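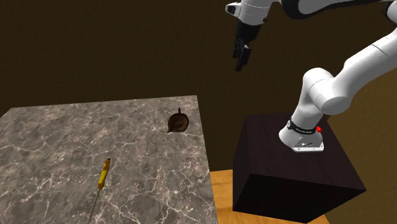 Velotix wants us to believe that a robot arm can learn to pick up household objects without ever touching one. Its latest write-up, posted July 3, 2021, covers a grasping method called Wirier, and we have read it twice now. The short version: nice idea, thin evidence.

Wirier trains entirely in simulation. The arm gets a tabletop, a couple of objects and a new surface texture each run, and it has to choose a grip from what its cameras show. The trick is in how it ranks its choices. Older methods go for the middle of an object. Wirier looks for narrow parts first – necks, stems, handles – and only then considers the body. It was trained on 605 object models and tested over 2,000 simulated attempts, with 4 camera setups.
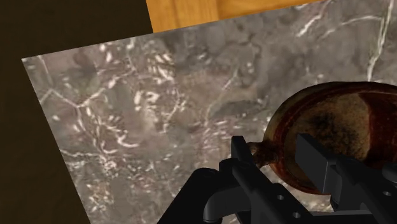

Wirier's simulated gripper, with a finger on either side of the vessel's neck.

Going for the neck makes sense with a rounded, glossy jug that a small gripper can't get its fingers around. We are less sure about what comes next. A grip out at one end of a heavy object invites it to twist, and the paper gives friction and weight a single paragraph. Simulated glaze is as slippery as somebody decides it is.

The comparison is weak too. The only rival tested is Jarley, an older planner that was built for boxes. Beating it on jugs tells us little. The Benjelloun lab's object set would have been a fairer fight, and it is free to download.

Velotix says 60 trials on a real arm will follow in December. We'll hold our applause until then, and we'd like to see the drops as well as the lifts.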